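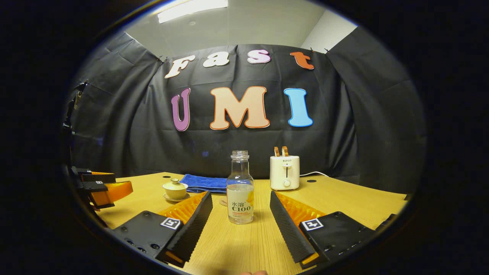 Stavurham open day, quick notes before I forget it all

Got in a bit after ten. Two trains and then the wrong bus, so I missed the welcome talk and most of the coffee. If you go next time, the bus you want stops on the far side of the station, by the bike racks. The one on the near side goes to the hospital. It does come back eventually.

Sign-in desk gave me a lanyard, a floor map and a sticker with 838 on it, which I assume was a visitor number. Map was printed so small that everyone was using the flashlight on their phone to read it. Ground floor was mostly posters and a long line for the bathroom, so I went straight upstairs, where the tabletop rooms are. That was what I'd come for anyway. I like kitchens and I like other people's tables.

First room at the top of the stairs had the big lettering. Black cloth hung along the back, held up with little clips, and FAST UMI across it in fat cut-out letters, pink and orange and cream up top and then a huge purple U, a peach M, a blue I. Like a kid's birthday party in the nicest way. The cloth could have used an iron. Above that it's just office: pale gray ceiling, fluorescent panel. But the letters do a lot for the place, and I could find the room again every time I got lost, so that's three times.

The table is a light wood one, yellowish grain, with a couple of small holes cut in the top. I want those holes. My desk at home has a cord draped over every edge. Kaan Kılıçarslan, who was showing people round that floor, told me they had the tops cut by a shop in Clellden and waited most of the summer for them. He also told me the price and I've decided to forget it.

What was on the table: breakfast, sort of. White two-slot toaster, a SUPOR, compact, one round knob down near the bottom of the front. Two slices of bread sticking up out of it, a really good golden brown. I had eaten one banana since six that morning. Very hard to concentrate on anything Kaan was saying.

I looked at the toaster for longer than was polite. I have a four-slot one that takes up half the counter and I only ever use the left side. A small one like that, with just the one knob on the face, would do me fine. Wrote SUPOR on my hand. Washed it off at lunch. Luckily I'd told Anneliese too.

There was a cup that I liked even more, on the other side of the table. Cream, little lid, sitting in its own shallow saucer, the gaiwan kind. My aunt had a set and we weren't allowed to touch it. Small tan coaster beside it. And a bottle of 水溶 C100 in the middle, clear plastic, part full, with the oranges and lemons... no, lemons, orange-colored lemons on the label. I haven't had one of those since I was working abroad, used to get them from the shop under the apartment. Sharp and sweet. Could not find it in the station store on the way home, did look.

Folded blue towel behind the bottle. I noticed the towel because I always notice the towel. A table with tea on it and no towel makes me nervous.

Stayed in there maybe half an hour. It got crowded around eleven when the Voltby bus came in, a whole group from the college, all in matching rain jackets. Nice kids, asked better questions than I did. One wanted to know how you pick what goes on a table and Kaan said you start with what people have at home and then take half of it away. I wrote that down for my own kitchen.

Other rooms, in the order I saw them:

Room 2, laundry and folding. Too warm, somebody had shut the window. Left after five minutes.

The Nishimura room, at the end of the hall. Named after whoever paid for the shelves, I think?? Very good shelves. Deep ones at the bottom, shallow at eye level, everything with a label in the same handwriting. Anneliese Lammers does the labels and was standing right there, so I got the full story. She had counted the items for the open day and it came to 1,177, all of it signed in and out on paper cards. She won't use a spreadsheet. Mugs by handle size! I had never thought of sorting mugs by handle size and now it's all I can think about.

She let me hold the card for the tea things. Neat little columns, pencil only. We talked about saucers for a while — she thinks a deep one is a bowl with ambitions and should be shelved with the bowls. I don't agree but it's her shelf.

Lunch was in the yard behind the building. Soup, or a roll, or if you were quick both. Some 100 people in line when I got down there and one lady serving. Took me ages. Soup was leek and was worth it. Nowhere to sit, bring something if you mind that, I ended up on a low wall next to a man eating a whole cucumber.

Went back upstairs once more after lunch to look at the cloth and the letters with fewer jackets in the way, and to ask about the tabletop finish. Kaan says oil, twice a year, nothing fancy. Then there was a closing talk at three which I skiped because of the train.

Practical bits. It's free. No booking, but come early, the upstairs hall is narrow and gets stuck. Elevator is at the back past the posters, not marked on the map. Coat hooks fill up fast, I carried mine teh whole day. They do it again in October and Anneliese says there'll be a soup line with two people in it this time.

Train home was packed. Got in after seven and made toast.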